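Drodside club forum > Girnura T20 Cup > Player draft

Tinville_left_arm
The draft list is out and Tinville paid 997 points for one opening batsman. The whole budget was 270 last season! I think we will regret it in February.
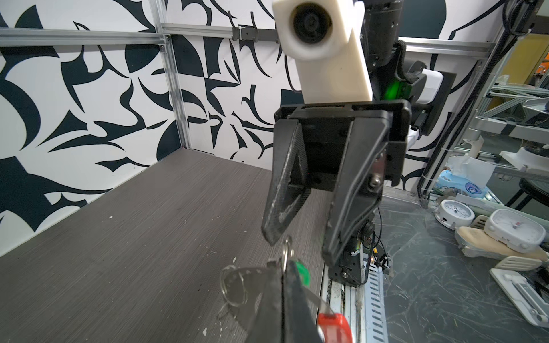

coverpoint80
I don't agree. He made 80 against Liyanage on a very slow pitch, and the other openers in the list cannot play spin.

Tinville_left_arm
One innings. After this we have only 21 points for a wicketkeeper -- what can we get for that?

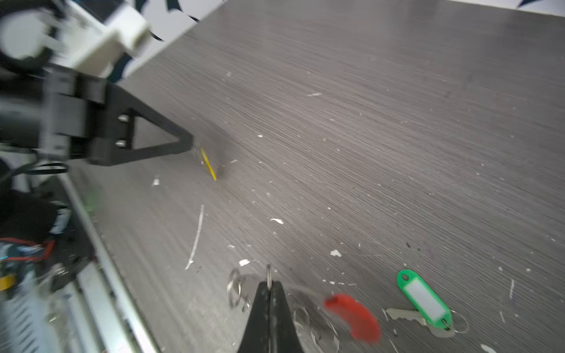 Also our bowling is still the same as before, and it was the bowling that lost us the semifinal.

slowbouncer
Drodside bought two young spinners very cheap. I would prefer their draft to yours.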